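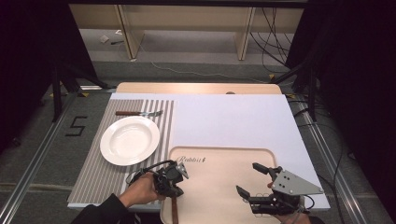
Blog > Food and hormones > Iron

Last updated 29th December

Ferritin, and why the timing of tea matters

My ferritin came back at 5 in October. The lab's lower limit is higher than that, so the surgery rang, and I was put on iron tablets and told to retest after the course. I had blamed the tiredness on my thyroid, which has been treated for years and was in range on the same blood test.

The two are linked, as it happens. The enzyme that makes thyroid hormone contains haem, so low iron can slow the thyroid down. Heavy periods drain iron, and an underactive thyroid can make periods heavier. Anyone with one problem has a fair reason to ask for a test of the other.

The practical difficulty is that levothyroxine and iron bind to each other in the gut. Borghild Hedlund, the pharmacist at Torvik, told me to leave at least four hours between them. My timetable:

Waking: thyroid tablet, water only.
An hour later: breakfast, tea allowed.
Mid-afternoon: iron tablet with a small glass of orange juice. No tea or coffee for an hour either side.
Evening: meal as normal. Calcium, if taken, at bedtime.

Tea was the hard part. Tannins bind the iron in plants very well, and I was drinking it with every bowl of lentils. Moving the pot to mid-morning cost nothing except some bad temper in the first week.

On food: red meat is the best absorbed source, and I eat it 2 times a week. Otherwise it is lentils, tinned sardines and fortified cereal, with peppers or tomatoes alongside for the vitamin C. Spinach is overrated for this purpose, as little of its iron gets through.

Lerato Mathebula asked in the comments whether alternate-day dosing is better. Some small studies suggest more is absorbed per tablet and the stomach complains less. I switched after asking the GP. The retest is booked, and I will add the result to this page.

Filed under: Thyroid, Periods, Blood tests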